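Notes from the Zamora visit, typed up fast

Jan 3, 2019

Back at my desk, coat still on. Promised the group I'd get this out before everyone forgets we went. Visit was the week before the holidays, December, whole morning plus lunch. Five of us on the sign-in sheet, me included.

Host was Notburga Brunner, who runs the handling floor at Zamora. Intan Lau did the second half, the hand tool part. We had asked for rules and paperwork, please no showreel. They mostly stuck to that. One video. Short.

Safety talk first. Better than most. Not a slide deck, one laminated sheet, both sides, and you sign a copy after. The rules I wrote down:

Stop button gets pressed for real at the start of every shift, and the person who presses it writes initials and time. If the line in the log is blank, the cell stays off. Notburga said they lost a morning's work to a blank line once and she'd do it again.

No one edits speed limits alone. Two names on every change. Melur Lubis asked what happens on nights when there's only one person with the rights. Answer: then the change waits.

Hair, lanyards, sleeves. Usual. They took my lanyard off me at the door, fair enough.

Then Turby, their big packing cell. Fenced, two gates, light curtain on the infeed side. Turby does food cartons for a customer called Tastness and the log says 913 stops last year, all causes. Sulastri Oei pushed on that, wanted to know how many were people walking in. They don't split it out. They should, and Notburga agreed, on the spot, and wrote it on her hand. Starting this year each stop gets a cause code. Six codes, no "other". I like the no "other" part a lot. Our own log is half "other".

Fence height and reach distance, they measure again every time anything gets moved, even a table. Tape mark on the floor for each table leg. Cheap and it works, we could do it Monday.

Coffee. Bad coffee, good cookies.

Second half upstairs. Carpet, desks, much quieter. Intan's group collects handling examples with hand-held grippers, a person does the grabbing and the recordings go to train the arms later. Setiawan, our supplier for the older arms, has been telling us for a year that there's nothing to regulate with hand tools becuase nothing moves by itself. Intan does not agree, and I came away on her side.

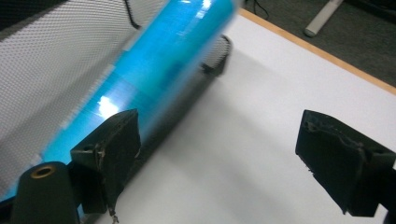 Her rule sheet is shorter than the one downstairs but stricter on wear. Finger faces get looked at before each session. Flaking, frayed, chipped — it goes in the book with a date and somebody decides, keep or swap. What you can't do is swap halfway through a session and say nothing, as then the first half and the second half are two different tools and the recordings don't say so. Hard limit is 1,000 grasps per pair and they come off regardless of looks. Ilham Abdel Rahman asked where the number came from. Intan said they picked it, it's a house number, no standard behind it. Respect for saying so.

More from upstairs:

Cables. Anything crossing the work area gets moved or clipped before recording. She says this is the rule people break most.

Breaks every half hour for whoever holds the tool. Wrists. There was a complaint early on and the break rule came out of that.

Faces and screens. Nothing personal in view, phones in a drawer. If a person walks through, the recording is flagged and someone reviews it that same day. Same day is written down. We have "as soon as possible" in ours, meaning never.

Dropped objects. You keep recording. Don't delete the bad ones, label them. Melur and Intan went back and forth on this for a good while and I lost the thread, Melur has notes, ask her.

What I didn't get: how they handle visitors who want to try the tool. Sulastri got to try it, after signing a thing, but I never saw what the thing said. Will email.

Also unclear who owns the sheets. Notburga's has a revision number, 4, and a name at the bottom. Intan's has neither. I said so and she made a face but she took a note.

For us, things I'd like on the next agenda: cause codes, the tape marks, "same day" in place of "as soon as possible", and a wear book for fingers. The wear book can be a plain notebook, theirs is.

Parking at Zamora is round the back, the front lot is trucks only. Sulastri found out. Slides are not being shared but Notburga will send the blank stop log if we ask nicley. Ilham is asking.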